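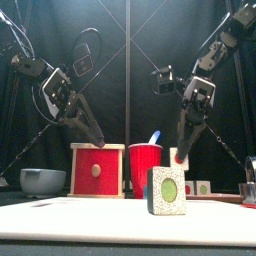

Veltley Two-Arm Bench Cell

Sold by Brultico as a complete unit, or as a pile of parts if you would like to find out why we sell it as a complete unit.

Item code: VLT-524
Lead time: 8 weeks
Status: In stock, minus one we keep borrowing from the shelf
Page revised: Jul 11, 2022

Overview

The Veltley is a tabletop cell for research groups who train two arms to do small household jobs and would like to know how well the training went. Two arms reach over a shared table, each with a two-finger gripper. The backdrop is black because arms are complicated to look at and so are laboratories, and one of those at a time is plenty for a camera.

Most buyers come for the arms and stay for the clutter. A policy that can lift a block on a bare table is easy to come by. Put a bowl beside it, a cup with something sticking out of it and a drawer that may or may not want to open, and the same policy starts to look like a guest who has been asked to help in the kitchen.

The method behind it

The cell was built for a test Beca Yorath and Alun Wogan worked out on our own bench, which we call the Hulwood protocol after the building with the bad heating. The idea is simple enough to explain at lunch. Each trial starts from a written layout card. Both arms are given a job. At a set point in the run an operator moves one object that has nothing to do with that job, then steps back and keeps quiet.

The score has two parts: did the job get done, and did the arm that had no business with the moved object leave it alone? Our old score sheet only asked the first question. It made us look very good.

Result on our own bench

We ran 524 trials with a single policy, trained on teleoperated demonstrations. Scored the old way, 105 of them failed. Scored the Hulwood way, the failure list got longer, mainly thanks to the idle arm, which has a habit of drifting toward whatever was touched last. Alun calls this curiosity. Haf Howells, who maintains the grippers, has another word for it.

The largest improvement came from a dull change. We added demonstrations in which one arm holds something still while the other works, and labeled the holding as part of the task. Before that, our operators had been trimming those stretches out of the recordings on the grounds that nothing was happening in them. The arms learned accordingly.

We have tried this on one policy and one bench, with objects we chose ourselves. Please weigh it as such. A longer write-up is due in September, and Tomos Foulkes has asked us to stop telling people which part of September.

Layouts

Layout cards come in 5 families: stacking, drawers, containers, tools and paper. Each card gives start positions, the job in one sentence and the object to be moved. The paper family is the one people underestimate. A sheet goes in the middle of the table under the grippers, small things go on and beside it, and the larger things stand in a row along the back where they can be ignored or, more often, not.

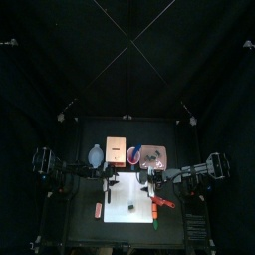
Paper slides, curls and sticks to fingertips, and it will happily follow a gripper that was only passing through. We suggest running this family last, after the arms have had a few easy wins and so have you.

What you get

Two arms with mounts and grippers
Frame with black fabric enclosure
Clamps for the work surface
Layout cards, printed and as files
Scoring software, with the old score sheet included for nostalgia
One spare set of fingertips (you will want a second)

Everyday objects are left to you. We used to ship a set, and customers sent us polite notes asking why they had paid freight on a cup.

Setting up

Clamp the table before mounting anything to it. Run the calibration routine with the fabric closed, then leave the frame alone. If somebody leans on it, calibrate again, even if that somebody is the head of the lab and says it was only for a second.

Keep the moved object within reach of both arms. A distraction that neither arm can get to tells you very little, though it does wonders for the numbers.

Known annoyances

The fabric collects lint and shows every bit of it. Shiny objects confuse depth estimates under bright light. The scoring software asks you to confirm a failed trial twice and a successful one only once, a choice Hywel Prothero made on purpose and now regrets; the next release asks once for both.

Price

On request, by bench. Teaching labs should say so when they write, as there is a reduced rate. Replacement fingertips and extra card families are quoted separately. Address questions on the protocol to Beca Yorath and questions on delivery to Tomos Foulkes, who would rather have the protocol ones.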